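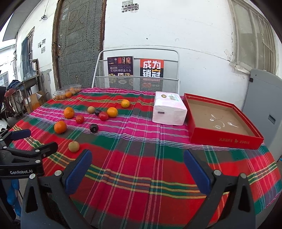

Oranges, pears and plums on the plaid cloth.

Thread on ethylene and why mixed fruit storage goes wrong. Household scale, no lab gear. 1/10

Ethylene is a gas that ripening fruit gives off. It also triggers ripening in other fruit nearby. The useful split is between fruit that keeps ripening after harvest and fruit that does not. 2/10

Keeps ripening: apples, pears, plums, peaches, bananas, avocados. Output rises sharply once the process starts. Does not: oranges, lemons, grapes, cherries, strawberries. These only lose water and quality. 3/10

An orange will not get sweeter on the table. Peel color is a poor guide to sugar. It depends partly on night temperatures in the grove. 4/10

European pears ripen from the core outward. Press near the stem. If the neck gives slightly, eat it. If the wide part is soft, the core is probably brown already. 5/10

Storage log from my Gremham cellar, September onward. Setpoint 40 F, logged with a Sturix probe on the middle shelf. The top shelf by the door reads 43 F on the same probe. Pears went on the middle shelf, apples on the top. 6/10

Start count was 158 pears. 13 went soft early, all in the crate directly under the apples. Same tree, same picking. I did not run a control, so treat that as a note and not a result. 7/10

Changes made: apples moved to the far wall in a vented Rurgate bin, door vent opened one notch. Perforated liners only. Sealed bags trap moisture and you get mold at the stem end. 8/10

Absorber sachets: the potassium permanganate type goes from purple to brown as it is used up. Check the color, ignore the date on the packet. Keep them out of direct contact with fruit. 9/10

Plums: ripen at room temperature, then refrigerate. Long storage in the upper 30s to mid 40s F tends to give mealy flesh with browning at the pit. Colder is better if your fridge holds steady above freezing. Kamath cultivar notes to follow in a separate thread. 10/10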